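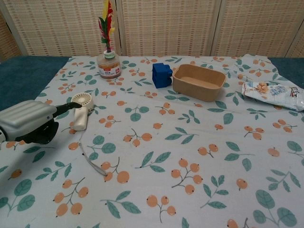 The table in front of the screen, with the fan, the jar with its feather-like decoration and the berry cloth.

Sorcha MacRitchie has rented out the ground floor of her house in Asville for 12 years, mostly to people who stay a few months and move on. The table came with the house. Almost everything that sits on it came from somebody else.

"I never set out to decorate it," she says. "I put a cloth on because the top is ugly. There's a burn mark and a lot of old glue. After that people started leaving things."

The cloth is the part visitors ask about first. It has orange berries on it, and she bought it at a closing sale in Grandham. She paid four dollars and thought she'd use it outside for one summer. She owns two plain ones, both in a drawer.

"Crumbs don't show on the pattern. Coffee doesn't show much either. I wash it cold and hang it over the stair rail, and by evening it's back on."

The pale woven screen stands at the back. MacRitchie put it up to hide the water heater door, which doesn't close all the way. It folds, so when the heater needs looking at she can move it with one hand. She would like a real door someday. The quote she got in July was more than she wanted to spend, and she hasn't asked for another.

Yvette Cloutier has lived on the ground floor since spring and works nights at a bakery in Innes. She eats at the table when she gets in, usually at six in the morning, and again before she leaves. The cream fan is hers.

"The windows on that side don't open wide," Cloutier says. "I sleep in the daytime, so I got a fan I could carry from the table to the bed. It has a strap. I put it around my wrist when I'm carrying laundry."

She has tried other fans. One was too loud to sleep near and another stopped holding a charge. She charges this one while she cooks and leaves it lying on the cloth the rest of the time, which MacRitchie says was a small argument at first.

"I used to put it away in the cupboard for her," MacRitchie says. "She'd come in from work, no fan, looking all over. I quit doing that."

The jar with the feathery-looking top is older. A tenant from Zamer made the decoration one winter, with a long red piece and a yellow one beside it and some dark green. It has been on the table ever since. MacRitchie dusts it with a dry paintbrush. She tried a damp cloth on it once and the pieces stuck together until the next day.

"People ask me if it's for a holiday. I don't think so. He just liked making them. He took one with him and left me that one."

Cloutier wasn't sure about it when she moved in. "I thought I'd knock it over every morning. So I asked if it could go to the back, by the screen, and she said fine."

The blue block belongs to MacRitchie's grandson, who comes by after school and leaves things behind. She has stopped sending them home with him. The open brown container is for whatever has no other place: keys, rubber bands, the mail if it's small. Its contents change through the week and she goes through it when it gets full. Snacks are shared, under a rule Cloutier suggested. Whoever finishes a bag buys the next one.

Asked how often the table gets cleared completely, the two women gave different answers. MacRitchie said every couple of weeks. Cloutier said she had seen it happen twice.

"I clear it when you're asleep," MacRitchie told her.

She does have one change planned. The light over the table is too weak for reading, and she wants a lamp that clamps to the edge so it won't take up space on the cloth. Cloutier has offered to split the cost. They haven't picked one yet.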